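[Tennis-Liste] Overgaard-Turnier: Auslosung, Plätze und die Frage der Wildcard

Geschrieben von Sofia Theodorakopoulos, Oktober, 21:15 Uhr
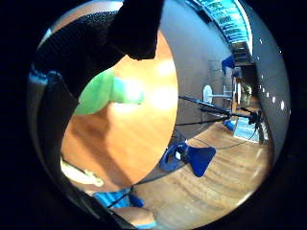 Hellgrünes Kleinteil auf Handhöhe, dahinter die Tischplatte aus Holz.

Wir verwenden Cookies, um die Nutzung des Listenarchivs auszuwerten. Mit dem Weiterlesen stimmen Sie dem zu. [OK] [Einstellungen]

Hallo zusammen,

ich antworte gleich über die Liste, weil die Fragen von Henrik auch bei mir im Postfach von anderen gekommen sind.

Am Tag vor der Auslosung schrieb Henrik Vollmers:

> Hallo Sofia,
>
> ich habe die Ausschreibung für das Hallenturnier in Overgaard
> gelesen und komme an drei Stellen nicht weiter.
>
> Erstens: Im Damenfeld stehen 15 Namen auf der Meldeliste, das
> Raster hat aber 16 Plätze. Gibt es ein Freilos oder eine Wildcard?
> Letztes Jahr in Urnley wurde der letzte Platz noch am Morgen
> vergeben, und die Spielerin auf Setzplatz eins hat erst beim
> Einspielen davon erfahren. Das möchte ich meiner Tochter ersparen.
>
> Zweitens: Wird der dritte Satz ausgespielt oder gibt es einen
> Match-Tiebreak? In der Ausschreibung steht beides, auf Seite
> eins so und im Anhang anders.
>
> Drittens: Wann ist die Halle offen? Wir haben 90 Kilometer
> Anfahrt und würden gern wissen, ob man sich vorher noch
> einschlagen kann.
>
> Gruß
> Henrik

Zum ersten Punkt: Es bleibt beim Freilos. Die Wildcard war für eine Spielerin vom TC Plutia vorgesehen, die nach ihrer Schulterverletzung wieder einsteigen wollte. Sie hat abgesagt, der Arzt hat ihr den Aufschlag noch nicht erlaubt. Eine Nachrückerin gibt es nicht, die Meldefrist ist vorbei, und ich möchte sie nicht für eine einzelne Person wieder öffnen. Das Freilos geht nach der Ordnung an Setzplatz eins. Wer dort steht, richtet sich nach der Rangliste vom Monatsanfang. Nachträglich eingereichte Ergebnisse werden nicht berücksichtigt, auch die aus der Romico-Serie nicht.

Zum zweiten Punkt: Der Anhang stammt aus dem Vorjahr und hätte nicht mehr dabei sein dürfen. Gültig ist Seite eins. Bei Satzgleichstand wird ein Match-Tiebreak bis zehn gespielt, und zwar in allen Runden der Haupt- und der Nebenrunde. Nur das Finale der Damen und das der Herren gehen über einen vollen dritten Satz. Die korrigierte Ausschreibung ohne Anhang liegt seit heute im Dateibereich der Liste. Bitte die alte Fassung löschen.

Zum dritten Punkt: Die Halle wird um 8 Uhr aufgeschlossen, die ersten Spiele beginnen um 9 Uhr. In der Stunde dazwischen kann man sich auf den Plätzen eins bis drei einschlagen, pro Paarung 15 Minuten. Platz vier bleibt gesperrt, dort wird am Vorabend noch an der Beleuchtung gearbeitet. Wer erst mittags dran ist, findet auf dem Aushang neben dem Eingang die Zeiten für das Einspielen am Nachmittag.

Noch ein paar Dinge, nach denen bisher keiner gefragt hat:

Der Belag ist Teppich mit Granulat. Schuhe mit Sandplatzprofil sind nicht erlaubt, das wird am Eingang kontrolliert. In Urnley gab es deswegen Diskussionen, die ich nicht wiederholen möchte.

Die Bälle stellt der Veranstalter. Für jedes Match gibt es vier neue, für den Match-Tiebreak werden keine frischen ausgegeben. Nach dem Spiel bitte alle zurück in die Dose und zur Turnierleitung.

Das Nenngeld bleibt unverändert und wird vor dem ersten Match bar bezahlt. Wer unentschuldigt fehlt, zahlt trotzdem. Bei Verletzung genügt eine Mail an mich bis zum Vorabend, 20 Uhr.

Auf dem Parkplatz ist Platz für 80 Autos, der Handballverein hat am selben Nachmittag aber ein Heimspiel. Ab Mittag wird es eng. Hinter dem Baumarkt darf man ebenfalls stehen, von dort läuft man fünf Minuten.

Das Raster schicke ich nach der Auslosung über die Liste. Änderungswünsche bei den Spielzeiten bitte direkt an mich und nicht an alle.

Viele Grüße
Sofia Theodorakopoulos
Turnierleitung Overgaard

9 Antworten | 0-mal geteilt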